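Reviews > Bench automation > Interviews
14 comments | 37 shares

Sorting nuts with the Bultska two-arm cell

Fadwa Radwan runs applications testing at Stidport, which sells the Bultska as a bench kit: two arms on one front rail, a tiled enclosure and a tray. The trial task is small-parts sorting. "People ask for payload figures first," she says. "For this work I would ask about fingertip clearance."

The control software comes from Kovalchuk and is licensed per cell. Parts are picked one at a time, and either arm may be assigned to the tray.

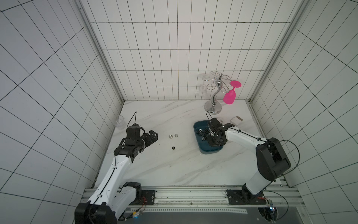 Picking from a pile

Radwan regards mixed finishes as the harder part of the job. "Silver nuts throw highlights. Black ones give you very little edge to work with. We tune exposure for the black and accept some glare." The wrist camera is supplied on a printed bracket, and its cable needs slack for the full range of the wrist.

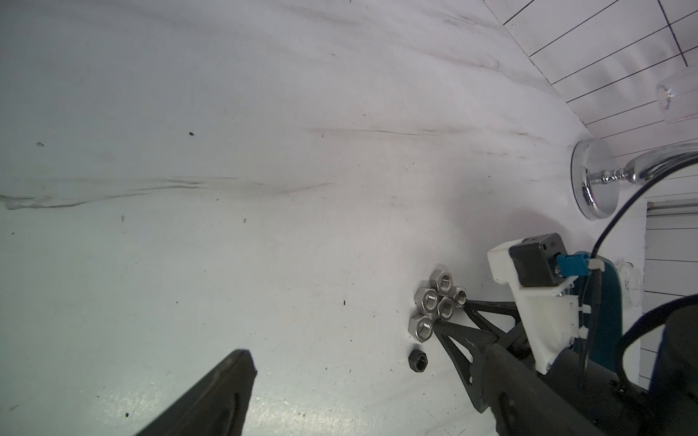
She sets the approach height by hand for each new part and saves it as a recipe. The kit holds 116 recipes. A worn fingertip shifts the closing point, so Stidport advises checking the fingers every 500 cycles and replacing them as a pair.

Her main complaint concerns the Plusine calibration routine, which takes 4 minutes and has to be repeated after any change of finger. "It should remember the last good result. At present it starts from nothing."

An update is due in October. It will let both arms share a single pick list, with a lockout so that they cannot enter the tray together. Until then, the operator divides the work area in the settings menu.
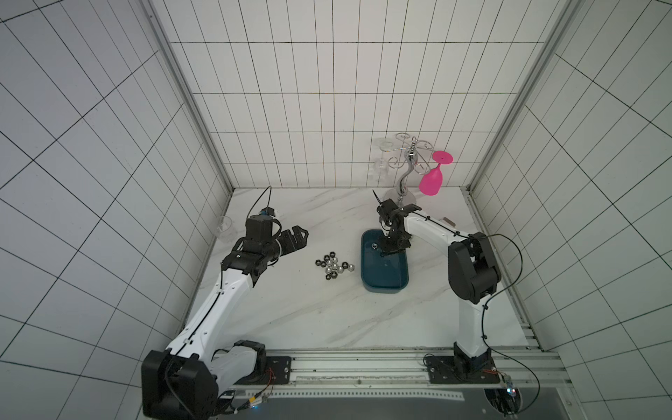

The Bultska cell with nuts and steel balls heaped mid-floor and the right gripper over the tray.

Radwan would not recommend the kit for threaded assembly. "It has no torque sensing at the fingers. For sorting and placing, I am content with it."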